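Prillo 腕部相机套件使用评测：硬件够用，操作规范值得单独看

Prillo 套件售价3299元，包括一个腕部小相机、一副固定夹、一根走线用的软管和一本96页的操作规范。我在桌面机械臂上用了两个月左右，主要做杯子、盒子一类日用品的抓取数据。规范由 Raimo Halonen 主编，我用的是九月的修订版。

安装

固定夹用内六角螺丝锁紧，扳手随盒附带。规范要求装好后先让手臂以低速走完全部关节范围，一只手放在急停上，检查线缆有没有被拉紧。我第一次走线在腕关节处留短了，低速这一遍就发现了。软管偏硬，小型臂用起来有点别扭，我后来换成了尼龙编织套管。

标定

标定板是一张硬卡纸，放久了会翘边，这个价位应该给块铝板。流程本身写得清楚：每次拆装相机必须重新标定，没有拆装也要在开工前核对一次。误差超限时软件只弹一个黄色提示，点掉照样能录。规范里写的是“不得录制”，软件却不拦，两边应该统一。

规范的主要内容

正文共13章，我认为最有用的是安全区和物品准备两章。安全区一章规定，手臂通电时人不得伸手进入工作范围，摆放物品必须先切到保持状态，再由摆放的人自己确认恢复。两人配合时，谁摆放谁持有使能开关，不能口头代替。Clakgate 的旧手册在这一点上写得含糊，我们以前靠喊，现在改过来了。

物品准备一章讲透明和半透明物体。要求开录前先看一遍近距离画面，检查曝光是否把表面纹样冲掉；表面有划痕或残留的物品可以使用，但要在记录表里注明，同一批次内不得中途擦拭或更换。理由书里没有展开，做过的人大概都明白，前后外观不一致，后面整理数据会很麻烦。

近距离画面

相机的最近对焦距离是短板。物体贴近以后整个表面发软，边缘也不锐利，颜色倒是分得开。按规范，这种画面不算废片，但近距离段不能单独用来判断物体类别，必须保留接近过程的前段。

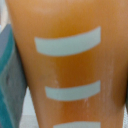 近距离画面：半透明橙色物体，表面有浅灰蓝色横条纹和淡淡的发白痕迹。

像这样的橙色表面，深浅变化还看得出来，条纹也能辨认，细一点的痕迹就只剩模糊的一片。如果工作内容需要看清小字或细裂纹，这个相机不合适，应当考虑带可调焦镜头的型号，Valis 有一款，价格高不少，我没有长期用过。

记录与归档

附带的记录表要求填写操作者、标定结果、物品编号和异常情况。表格是纸质加电子两份，重复劳动，我们只留了电子版。异常一栏建议写具体动作，例如“夹爪闭合后物品滑动”，不要只写“失败”。同组的 Haris Obradović 觉得填表太慢，后来把常用描述做成下拉选项，速度可以接受。

问题汇总

标定板材质差；软管偏硬；超限不拦截；规范的索引页码有几处对不上，中文版尤其明显。客服回复说下一版会改索引，没提软件的事。

购买建议

已经有一套成熟流程的团队，单买相机更划算。刚开始搭工作台、还没有书面规则的，可以买整套，先照安全区一章执行，再按自己的设备删改。规范不单卖。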